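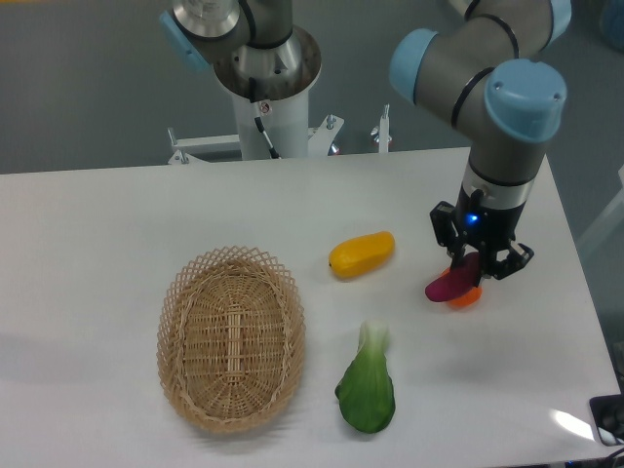
Play produce and baskets: frequently asked questions
Last updated Saturday, February 28, 2026

Which basket suits a set of toy vegetables?
An oval wicker basket with a flat woven floor and a low rim. Pieces can be laid in from any side, and the contents stay in view. Deep round baskets are harder to sort from.

Does the open lattice rim catch on things?
It can. Lift pieces clear of the rim before lowering them, and do not drag stems or leaf edges across the weave.

What order should the basket be packed in?
Long pieces first, along the length of the floor. Leafy pieces such as bok choy go in next, stalk end down the middle. Small round pieces go last, in the gaps.

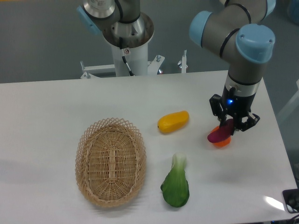 If a long piece will not lie flat, turn it slightly off the centre line of the basket. The ridge in a woven floor will otherwise tip it to one side.

Can the Nolska and Swai sets be mixed?
Yes. The colours differ a little between the two, but the sizes are close enough to share a basket. Keep the packing slips separate — replacement pieces are ordered by set.

How is the wicker cleaned?
Use a dry brush, then a cloth wrung out in plain water. Do not soak it. Allow 40 minutes of air drying before refilling.

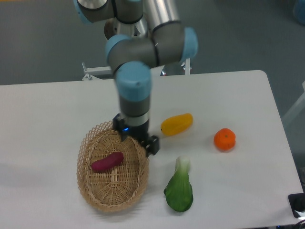

Peninah Nzioka writes that a soft toothbrush works better on the lattice than the brush we listed in November, which was too stiff for the thin strands. The advice has been changed accordingly.

What surface is best for sorting?
A smooth, pale tabletop. Coloured pieces are easy to tell apart on white, and crumbs or fibres show up before they reach the basket.

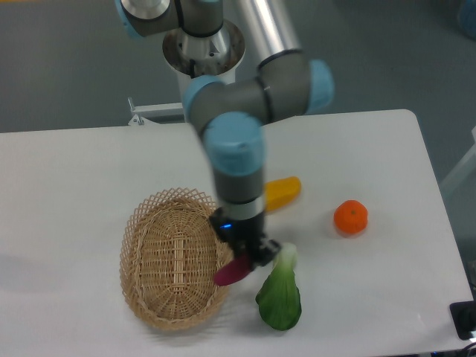

Leave a hand's width between the basket and the pieces waiting to go in. Round fruit should sit well back from the table edge.

How often should the basket be checked?
Every seven days in regular use. Run a cloth along the rim; if it snags, trim the loose strand flush. Retire the basket if three or more strands have broken in one place.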